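Visit report: Luvberg tableware fair, September

The fair fills two halls of the old Curnesen rope works. The organizers list 284 stands, ten more than the 274 of the previous edition. Entry is free before noon. Parking is not.

Hall 1 is cookware and glass. Rerkon showed stacking bowls in three depths, with a minimum order of 1,000 pieces, which rules out most small shops. Samples were on request only. The glazes were even and the foot rings were ground smooth.

Hall 2 is table goods, and I spent most of the afternoon there. Mousavi had the largest choice of chopsticks, 34 patterns in wood, lacquer and plastic. Lengths are printed on the bin labels, but finishes are not, so you have to ask. Plain wooden pairs were the cheapest item in the hall.

Several tables were laid out for handling, with utensils standing in baskets and produce set among the dishes. 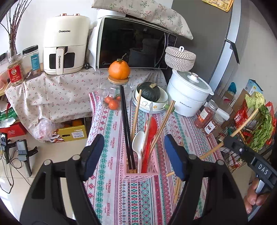

Perforated baskets drain better than closed cups and are easier to rinse. They also tip more readily when long chopsticks lean to one side. A wider base would help, and one maker said a heavier version is planned.

Patterned cloth was sold by the yard near the exit. Cut lengths were hemmed on request, with a wait of 20 minutes. The aisles in Hall 2 are narrow, and carts had to be left at the door. The café closes at 4 p.m., an hour before the stands do.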